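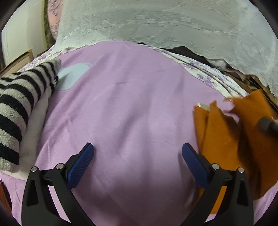
Posted 6/29/20 by Hoi-yan Yeh

The Year I Rode Clamamix

So the thing about Clamamix is that he hated water. Puddles, hoses, the water tray at fence 6, my coffee if I walked past him with it too fast. He was a big liver chestnut gelding with one white sock and an opinion about everything, and when Kam-wah Liu called me in January and asked if I wanted the ride on him, I said yes before I'd even asked what was wrong with him. (You always ask what's wrong with him. I was twenty-four and I had one other horse, and she was lame.)

"He jumps," Kam-wah said. "He jumps like you wouldn't believe. He just needs somebody who won't argue."

I argue with vending machines. But I drove out to her barn that same afternoon with my saddle on the passenger seat, belted in like a kid, and I got on.

He bucked me off in the first corner. I got back on and he trotted around like a perfect gentleman, ears flopping, while Kam-wah stood in the middle with her hands in her coat pockets and watched the clouds. Then she put up a big square oxer and told me to canter down to it and leave him alone. I left him alone. I swear we were up there long enough for me to think about dinner.

We spent the spring doing little shows. Nothing fancy, the kind where the announcer is also the guy selling you the hot dog. He won a few, and he dumped me in a few, and once he did both in the same morning. By summer Kam-wah had us entered in the Vorkico Grand Prix, which had 3000 dollars for the winner and a course built by a man everybody just called Poon, and if you rode around there in those days you already know what Poon liked. Poon liked water.

I walked the course twice. Fence 3 was a skinny plank thing off a rollback, fine. Then a long gallop past the Jimis tent, where all the owners sat eating shrimp, and right there, as blue as a swimming pool, was the open water. I stood at the edge of it and my stomach went somewhere else.

"What do I do?" I asked Kam-wah.

"Go fast and look at the trees."

"That's it?"

"Do you want me to make up something longer?"

The bell rang and off we went. He was so good! He was so good I got scared of how good he was. He folded himself over the planks and he locked on to the double like he'd read the map, and I came around past the shrimp people with my leg on and my eyes on the trees, these nice tall poplars, and I felt him see it. You can feel that in a horse. Everything in front of you gets shorter.

I wanted to kick. I wanted to yell at him, too, and I had the whip right there in my hand. I thought about Kam-wah watching the clouds, and I just kept looking at the poplars, and I sort of hummed. I don't know what song.

He took off a mile early. There was no sound at all for a second, and then there was grass under us, dry grass, and somebody in the tent dropped a plate.

We had the last rail down, by the way. I was crying too hard to steer. Seventh place got a ribbon and a bag of carrots from the sponsor, and he ate the carrots and then most of the ribbon.

On the way back to the trailers there was a puddle by the gate, maybe as big as a dinner plate. He stopped dead and wouldn't go past it, so Kam-wah and I walked him the long way, all around the parking field, and she told me about the mare she rode when she was my age.

Comments

oxerandout: "Belted in like a kid" I have done this with every saddle I've ever owned. More Kam-wah please!!

greymare101: My old guy would jump a house but not a drain cover. Loved the humming. I sing the alphabet.

Hoi-yan Yeh: @greymare101 the alphabet is a great pick, it has a good canter rhythm

tbfan: what did the mare do?? you can't stop there

Contact | © Hoi-yan Yeh, please don't repost stories without asking | Back to top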